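Clota Support > Recorder > Tickets

Hand joint values freeze for part of an episode, "cup to dishwasher" task

Status: Resolved
Opened: Jan 27, 2021
Component: Clota recorder, hand channel
Site: Myklebust kitchen
Priority: High

Summary

Some episodes come out of the recorder with the hand joint values stuck. The arm joints and the head camera are fine in the same files. In the video the fingers close on the cup, but in the joint data they stay at the last open value and then jump to closed one or two seconds later. The recorder shows no error and marks the episode as good.

We only found it when a training run on the Latow cluster gave a policy that reached for the cup correctly and then closed its hand late. At first we took this for a model problem and changed the action chunk length. It made no difference. Then we plotted hand position against the video for a few episodes and saw the flat parts.

What we are recording

The task is one cup from pickup to the lower rack of the dishwasher. The operator drives both arms by teleoperation. An episode starts with the hands open and ends when the operator presses stop with the cup released. The dishwasher door is open and the lower rack is pulled out before each start, so the policy doesn't have to learn the door. That will be a separate task later.

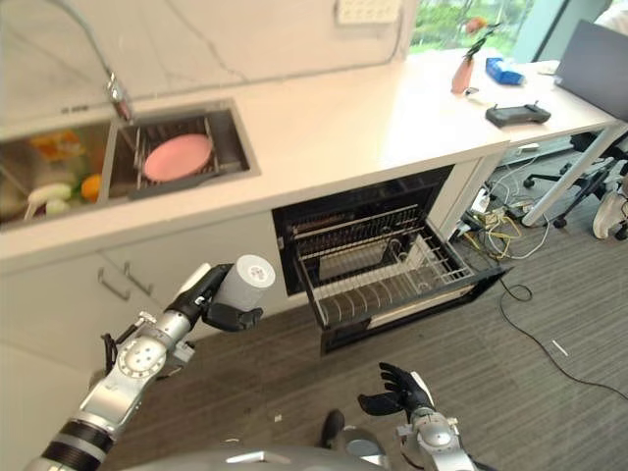
The set has 3,367 episodes in it so far. The free hand is recorded as well, even when it does nothing useful, and it has the same fault in some of the files. We had planned to freeze the set this week and hand it over to the Clunon people for labeling. That is on hold until we know which episodes can be trusted.

Steps to reproduce

1. Start the recorder with both arms, both hands and the head camera enabled.
2. Record the cup task as usual, one episode after another, without restarting the recorder.
3. Open the later episodes and plot the hand joints over time.
4. Look for a stretch where all finger joints on one hand have exactly the same value in every row. A real hand at rest still has a little noise in the last digits.

The fault does not show in short sessions. All the bad files we looked at by hand came from the second half of a long session.

What we have tried

Swapped the USB cable on the hand controller. No change.

Moved the hand controller to a different port so it no longer shares a hub with the camera. Fewer bad episodes that afternoon, but they came back the next morning.

Lowered the camera rate. No change.

Ran the hands with the recorder off and watched the live values. No freezing in a long run, so I don't think it is the hands.

Replayed a bad episode on the robot with the cup taken away. The hand closed late, same as in the joint data – so the file really does hold the wrong values and this is not a plotting fault.

Expected result

Hand values written at the same rate as the arm values. If no fresh value has come in, the recorder should say so and should not write the old one again.

Update from support

Thanks for the plots. Please send the recorder log for one long session and tell us the version on the robot computer. Please also check whether the rows with frozen values have a moving timestamp. If the timestamp moves while the value doesn't, the recorder is filling in from its buffer.

Reply from site

The version is the December build. The timestamps move, so it is the buffer. I went through the log and the hand reader reconnects each time the values go flat. The message is written at debug level only, so it never reached the operator's screen.

I also wrote a check that goes over the whole set and flags any episode where a hand repeats the same values for longer than half a second. It flagged 259. I watched a sample of them next to the video and they were all real. There were a few where the freeze falls before the reach starts and does no harm, but I am leaving those out too. It is simpler than arguing about each one.
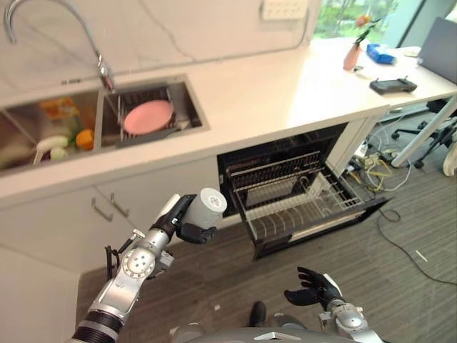 Eilif Torvik
Data collection lead, Myklebust

On your question about whether the grip could be guessed from the video and filled in: I would not do that for this task. The moment the fingers close is what the policy has to learn, and a few rows off is enough to make it drop the cup or push it. Recording them again costs us less time than cleaning them up.

We are going to keep the counter and sink as they are for the new episodes so they match the old ones. The pink plate stays in the sink rack and the vase stays on the counter. We do want more variety in the background, but that belongs in a new set with its own name.

Fix

Support sent a patched hand reader. It does 2 things differently: it keeps the connection open when the buffer is full, and it marks any row that has no fresh value. The recorder now ends the episode and plays a sound if it sees marked rows on either hand.

Test after the patch: more than 1,000 episodes recorded over several long sessions, none flagged by the check. One session was stopped by the new sound, and that was a loose plug on the hand controller.

Left to do

Bad episodes are to be moved out of the main folder, not deleted. Support would like to keep a copy for testing.

Add the check to the upload script so it runs before anything goes to Latow.

Raise the reconnect message from debug to warning in the next build.

Tell Clunon the new handover date once the missing episodes are recorded.

Ticket closed by support. Reopen if flat hand values show up again on the patched version, and attach the log from that session.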